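Pradia Household Assistant, four weeks on: it can fetch a drink, but I would not leave it with the freezer

Reviewed by Bernadette Strickland
Posted 7/19/19

Score: 4 out of 10

The sales sheet for the Pradia says it will "manage the kitchen so you don't have to". I have read that sentence on a lot of boxes over the years, most of them containing a blender. This one comes on two legs and costs more than my car, so I asked for a longer loan than usual and gave it one dull job to do again and again: open the freezer drawer, move the drinks, shut the drawer.
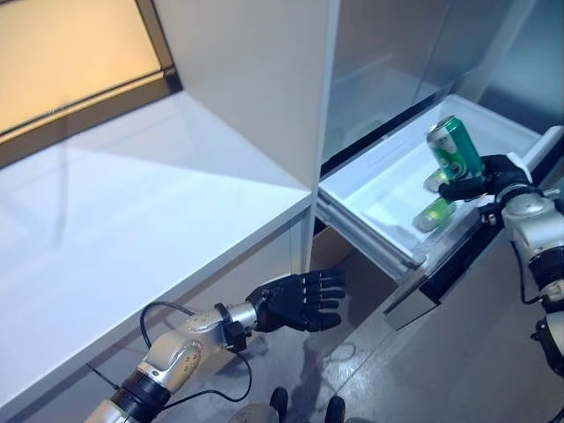
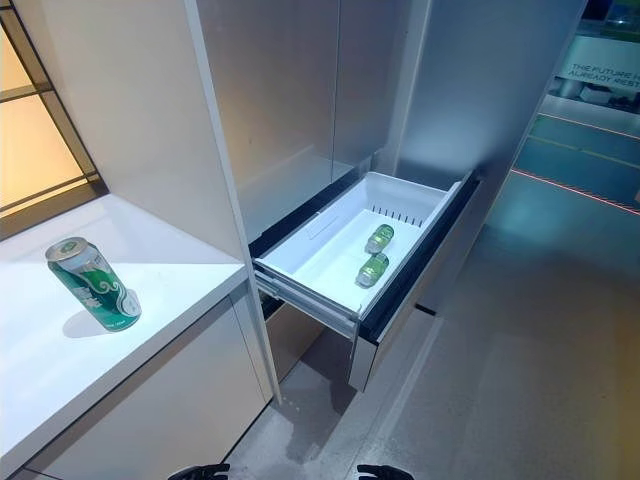

The freezer drawer job. First picture: right hand round a can, left hand open by the drawer front. Second picture: a can on the worktop, drawer still open.

I'll start with what works. The right hand is good. It closes round a tall can without denting it, and in four weeks I had no burst ones. Tatu Mfaume, who shared the testing with me, tried it with cans straight from the shop and cans that had been in the freezer long enough to frost over, and it coped with both. It is slow. Taking a can out and standing it on the worktop takes 25 seconds on a good run, and you could have drunk half of it by then, but slow is fine by me in something this heavy.

Then there is the drawer.

We logged 173 full runs. On 30 of them the robot finished with the drinks, announced that the task was complete and left the drawer open. Sometimes it was open by a hand's width and sometimes all the way. No warning, no light, nothing in the log except a cheerful "done". I found one of these an hour later, by which time the peas were past saving.

Pradia's support desk first told me the floor must be uneven. I put a spirit level on it and it wasn't. Then they said the drawer runners might be stiff, so I pushed it shut with one finger and sent them the video. The third answer, from an engineer called Zdenka Hodžić, was the first one that made any sense. The robot does not check that the drawer has closed. It checks that its left arm has finished the pushing movement. If the palm meets the drawer front too low, or slides off it, the arm still gets to the end of its travel and the software ticks the box.

So it is marking its own homework, and I think that is a worse fault than the open drawer. A fridge that costs a fraction of the price will beep at you when it has been left open. The robot has cameras and could look.

The one that really bothered me came in the second week. The left hand had gone in flat against the drawer front, the drawer had caught on something, and the robot kept pushing. I counted to four before it gave up. The drawer was fine. My question was what happens if the thing in the way is a child's fingers, so we tried it with a rolled tea towel and then with a carrot. The towel stopped it at once. The carrot snapped. I wouldn't call that a scientific test and Pradia were quick to tell me so, but they have not said what the pushing force is, and I have asked three times in writing.

There is a stop button on the back, between the shoulders. It works every time. It is also on the back, so if you are standing at the fridge with the robot facing you, you have to walk round it or reach past the arms. Hannelore Pfister, who fits industrial machinery for a living, had a go and said she wouldn't sign off a bench saw with the button there. The cable loops on the arms are another gripe. They hang well clear of the joints, and I caught one with my sleeve twice.

An update arrived near the end of the loan. The notes say "improved drawer handling". We did a short set of runs afterwards and it left the drawer open less often, but it still said "done" when it did. Pradia say a proper check using the cameras is planned for September. They also said the earlier update would fix the problem, and it didn't, so I'll believe it when I have tried it.

Good points
Gentle, steady grip on cans
Stop button does stop it
Easy to set up, clear voice

Bad points
Reports a closed drawer without checking
Keeps pushing when something is in the way
Stop button badly placed
Support blamed my floor

Should you buy it? I wouldn't, and if you already have one I'd turn the drawer routine off in the settings (Tasks, then Kitchen, then Doors and Drawers) until the September update is out. Let it pass you things from the worktop. Shut the freezer yourself.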